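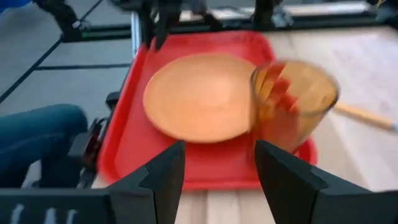 red tray + orange plate, wooden table

Forum > Buying & Selling > Condos and Lofts
Thread: HOA special assessment found AFTER inspection, walk or stay?

brickandbeam
Under contract on a 2 bed loft at Evanness, 4th floor. Inspection fine. Then the HOA packet shows up at 9 pm and theres a special assessment for the elevator, $351 a month on top of dues, 9 years. Listing said nothing. Agent says "normal for older buildings". Is it??

tollgate_m
Not normal to leave it out. Ask for seller to pay it off at closing. Whole thing, not a credit.

kelpie44
Disagree. You won't get the whole thing in this market. Ask for half and be happy.

tollgate_m
Half of what? They hid it.

kelpie44
It was in the packet. Thats where it goes. Not hidden.

brickandbeam
Packet is 197 pages fwiw. It was near the back

Shabnam Minhas
I own in the Ferkeck building two blocks over. Ours went up twice in the middle of the term. Get the reserve study before you argue about who pays. And read the June minutes, all of them.

dupontj
^ this. Also check your review deadline, some contracts you only get a few days to object. Miss it and the deposit is at risk

brickandbeam
Deadline is tomorow 5 pm. Emailed for the reserve study, no answer yet

kelpie44
Then ask for an extension tonight. In writing.

tollgate_m
Agree with kelpie for once. Still say full payoff

brickandbeam
Extension sent. Seller countered already, half the assessment and they leave the washer. Thinking

Shabnam Minhas
Don't sign for a washer. Wait for the study.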